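Wanted: people who talk with their mouths full (community supper storytellers, Festudley)

Okay, I'm finally doing this. For three years I've been hosting a monthly supper at the Festudley hall, and the best part has never been the food (sorry to everyone who brings food). It's the stories people tell while they're passing the potatoes. So this winter I want to record them, and I'm looking for people to take part!

You don't need to be a performer. You don't need a dramatic life either. Last July a man told us how his mum hid the good biscuits in the piano, and I still think about it most weeks.

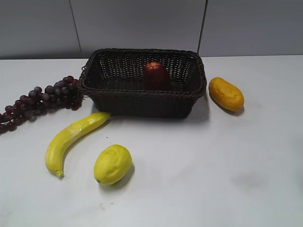 What I'm after is stories about family meals, told out loud, anywhere from two minutes to ten. Burnt ones, holiday ones, the meal where someone announced they were moving to another country. If you grew up speaking another language at the table, please tell it in that language and we'll sort out the English together afterwards.

There are 33 spots. You'd come to one practice evening and one recording evening, both at the hall, both with supper. I can pay $129 for the two nights, plus bus fare or petrol if you're coming in from Yeon or farther out. It's not a fortune, I know, but I fought hard for it.

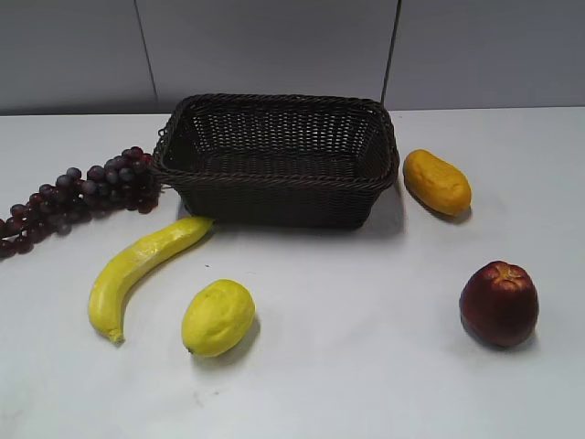
Manon Lapointe did our trial run in the spring, and she wrote to me afterwards: I was sure I'd freeze up, and then I got going about my grandfather's Sunday soup and you had to wave at me to stop. My only advice is to let people eat first. I was starving the whole way through!

Fair enough, Manon. Supper is now at six and recording starts at seven.

A few practical things. You need to be 16 or older, and if you're under 18 I'll need a note from a parent. The hall has a ramp and the washroom is on the same floor. You get to hear your recording before anyone else does, and if you hate it, it's gone. You still get paid.
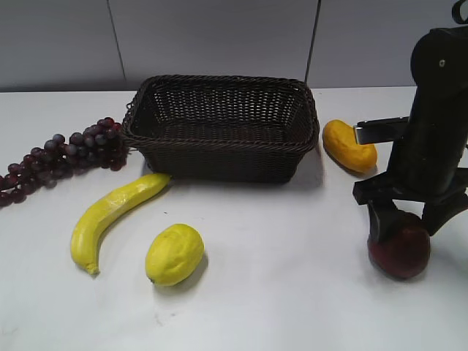
Boonsong Pongsiri asked whether you can come with a sister and tell the story as a pair, even if the two of you don't agree on how it went. Yes, please do! Arguing is welcome. Pairs take up two spots and you each get the full amount.

To put your name down, send me up to 300 words on the story you'd like to tell (spelling doesn't count), or leave me a voice message if typing isn't your thing. You can also drop a note in the box at the Fusten bakery counter. Put your phone number on it this time, folks.

Posted 16 Nov 2020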